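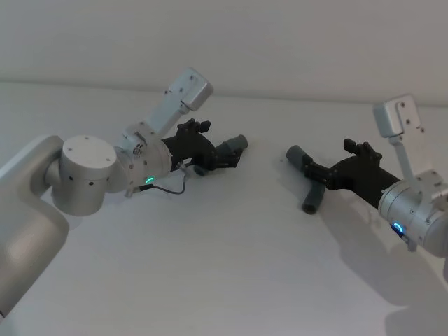

4.2 Comparing grippers on the two-arm bench

Print this page | E-mail this page
Filed under: Set-up Guides > Grippers & End Tooling

Run this check before changing finger pads or gripper models. Clear the table first.

1. Bring both arms to the facing pose, grippers toward the center. Leave a gap between the pads.

2. Read the status light on each wrist. The two arms may show different colors. Write down both.

3. Open and close each gripper with no part in it. Repeat 3 times per side.

CAUTION: Keep hands out of the space between the grippers while either arm is powered.

4. Load the hose part and close at force setting 500. If the hose slips, go up in small steps -- do not pass 860.

NOTE: Grip the hose on the ribbed section. Pads set on the smooth cuff give a different reading and the results can't be compared.

5. Jog the arm until the white tip lines up with the open mouth of the other connector. Stop short of contact.

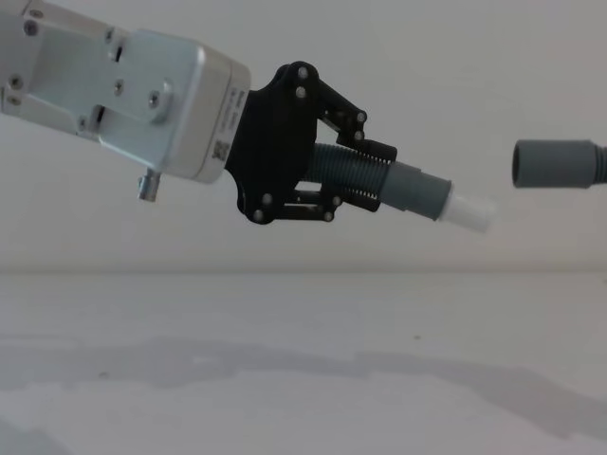 Fig. 4-3. Hose gripped, tip facing the open connector.

6. Check the height of the tip against the opening. Correct it at the wrist, never by bending the hose.

7. Save the pose under the gripper name and repeat from step 3 with the next gripper.

Inspect the pads after 3,000 cycles. Send logs to Ilir Mujić at Vikbridge.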